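Savings and investments > Funds and trackers

Tracker fund is behind its index, can the "licence" wording explain it?

Posted by Oda Öberg

I hold a tracker through Tveit, the Brisent one that follows the Cernura 200. Paying in monthly. The whole pitch is that it does what the index does, minus a small charge. I've kept my own spreadsheet going since October and by my sums I'm £350 worse off than the index says I should be. The yearly charge on a pot my size doesn't get anywhere near that.

I rang Tveit and was told "trackers don't match exactly", which I could have worked out for myself. Then I read the back pages of the factsheet, and there's a long paragraph saying the Cernura name is licensed to Brisent, that Cernura doesn't sponsor, endorse, sell or promote the fund, makes no promise about it and accepts no liability for errors or gaps in the index. So who exactly is standing behind the thing? It reads to me as if one firm rents out a name and the other collects the money, and neither of them is on the hook if it drifts.
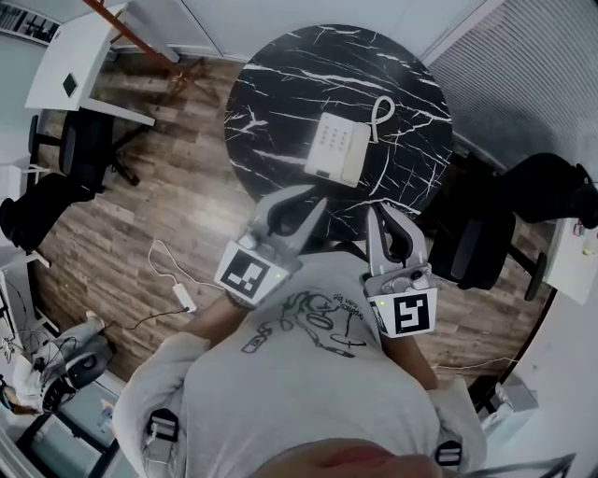
What I do each month is write down the index level off the Tveit page on the day my money goes in, write it down again at the end of the month, and work out what the payment should have grown to. Then I compare with the value Tveit shows. I've checked the formulas twice and had my brother-in-law check them as well.

Three things I'd like to know. Is the licence fee taken out on top of the charge I've been quoted? Does the disclaimer mean I can't complain? And is there any way of telling a fund that's badly run from one that's just unlucky? I don't want to hear that it all evens out over the long run, I've had that from Tveit already.

Edited to add: it's the accumulation version, so no dividends paid out to me. No switches or withdrawals in that time.

Teodor Boström replied

Join the club, they're all at it. The licence fee is how they get you. Sell it and buy something with a different name on it, there's a Brurnesus one that's cheaper.

Oluf Laxdal replied (marked as helpful by 15 readers)

I'd be wary of the reply before mine. Moving to a cheaper fund before you know what went wrong with the first one could leave you with the same gap and a switching cost on top. I'm not defending Brisent here, I've never held their funds and I don't much like their factsheets. But I'd want to rule out the spreadsheet first, and I can see some places where it could go wrong.

The licence fee. Normally the fund manager pays the index firm and the cost is either met by the manager or sits inside the ongoing charge you've been quoted. Normally isn't always, so look in the prospectus (the long document, not the factsheet) under fees and expenses and search for the word "licence" or "index". It should tell you who pays. If it comes out of the fund's assets and it isn't counted in the ongoing charge, I'd want to hear why. My guess is you'll find it's in there already. Dealing costs are a separate matter. They are usually shown on their own line in the costs document and people miss them.

The disclaimer. Practically every fund that uses somebody else's index carries that paragraph. It's there to protect the index firm. Cernura works out a number and sells the right to use it, and it's telling you it didn't choose your fund, didn't advise you and isn't running it. What it doesn't do is let Brisent off. They are the manager, they have to run the fund the way the prospectus says, and Tveit has to carry out your orders properly. So yes, you can complain, to Brisent about the running of the fund and to Tveit about your orders. Just don't expect "it lagged the index" to win on its own.

Now the spreadsheet, which is where I'd put my money.

You say you take the index level off the Tveit page on the day your payment goes in. At what time? Their index page is on a 15 minute delay, it says so in tiny grey type at the bottom, but that's the least of it. A fund like this usually deals once a day at a set valuation point. If Brisent prices at noon and you're noting the level when you get home at six, you're comparing two different moments. Worse, the payment may leave your bank on one day and be invested on the next, or the one after that. In a jumpy month that can shift things quite a bit in either direction. Use the date on the contract note, not the date on your bank statement.

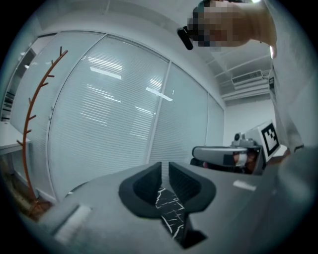 Glass-walled office corner, with a grey hand-held gripper in the foreground

Then there's which version of the index you're looking at. Most index firms publish one that ignores dividends and one that assumes they're put back in. The headline number on a website is nearly always the first. Your fund is accumulation, so it ought to be compared with the second. Oddly, that mistake would make your fund look better than it deserves, so if you've made it then your real gap is bigger than £350. I'd check before you write to anybody.

Last, swing pricing. Some funds nudge the price up on days when a lot of money is coming in, to stop existing holders paying for the newcomers' trades. If you always buy on the same day as every other monthly saver, you may be paying a bit over each time. It's allowed, it'll be in the prospectus, and you won't find it anywhere on the front page. I don't think it could get you to £350 by itself unless your payments are large.

As for badly run or just unlucky: ask Brisent for the tracking difference for each full year, against the total return version of the index, after charges. That's the plain gap between fund and index. They may offer you "tracking error" instead, which measures how much the gap wobbles about and can look lovely on a fund that lags by the same amount every single year. Don't accept one in place of the other. If the yearly difference is near the ongoing charge, the fund is doing what it said and the fault is in the sums. If it's a good deal more, you've got a proper question to put to them and their own figures to put it with.

Oda Öberg commented

Thank you, that's more than I got from forty minutes on hold. I note the level down in the evening, so guilty on that one. And I've been using the bank date. I'm less convinced about the rest — if the firm knows its customers will look at the headline index, it could print the right one next to the fund price and save everyone the bother. I'll redo it with the contract notes.

Teodor Boström commented

Still say sell.

Folke Strand replied

Agree with most of Oluf's answer. One thing to add from my own dealings with Tveit, on a different fund. Check for the platform fee. Mine was being collected by selling a few units every quarter, which I'd never agreed to as far as I could remember (I had, it was the default when I opened the account). If you've been working out the value from units times price, and you're assuming the number of units only ever goes up, you'll be out by whatever they've sold. It won't show as a withdrawal on the summary page. You have to go into transactions, change the filter from "my orders" to "all", and look for small sales with no order number next to them.

You can ask them to take it from cash instead, but then you have to keep cash in the account, and on mine there was a £15 charge for a failed collection if there wasn't enough. So read that bit before changing anything.

I'd also put the complaint in writing once you've got the new figures. Witold Nowakowski's post on the complaints board has a decent letter to copy, though I'd cut the second paragraph, it threatens things you can't do.

Oda Öberg commented

Found the small sales. Two of them so far. They don't explain all of it and I'm not letting the rest go, but I'm cross that the person on the phone had the same screen in front of them and didn't mention it. Have asked Brisent for the tracking difference and will put up what they send.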